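Wednesday, late

Forty-six today! Forty-six good ones, I mean, the ones I'd be happy to show somebody. We need 2000 by the end of February and I went to bed last night convinced we'd never get there, but this morning something clicked in my wrist and I stopped fighting the gripper and just let it close.

Ingvild rang at breakfast to go through the Haltow list again. She wants every pick to start from a different spot on the cloth, and she wants me to stop lining things up so neatly. She's right, I do it without thinking – I put the vegetables down as if I were laying the table for guests. So now I shut my eyes and drop them. Much better, and much more fun, though it does mean a fair bit of crawling about on the tiles.

What I love about this job (I know I said this last week too) is how it makes you notice your own hands. I have picked things up all my life and never once thought about where I look first, or how far I open my fingers before I get there, or that I slow down just before I touch. Now I have to do all of it with two stiff plastic fingers, on purpose, and the model only gets what I show it. If I hesitate, it will learn to hesitate. Assunta says I've started reaching for my coffee like a gripper.

The soft toys are harder than the tins were. A tin stays the shape it is. These squash, and they lean, and if you take them by the leaves the whole thing swings round. I've settled on going in low with the orange one and closing on the body, then a short pause just clear of the cloth before the lift. I did that one over and over until I was pleased with it.

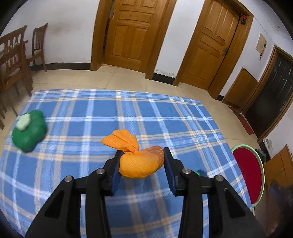
Photo: Assunta Marras / Fikeo

I like the dark blue pads very much. On Monday's set I kept squeezing too hard, and I think I've finally got the feel of it. The green one I'm still clumsy with. It's so lumpy that I never quite know which side to come in from, so tomorrow I'll give it the whole morning and try every angle I can think of.

Things to remember: charge both batteries tonight, say the name of the toy out loud at the start of each take, and don't talk to Assunta in the middle of one. I spoilt 14 that way before lunch, all good picks too.

Ingvild hopes to train a first rough version once we've passed the next batch of 100. I can't wait to see it try! Even if it only pokes at the cloth, I shall be so proud of it. Bed now, my thumb aches.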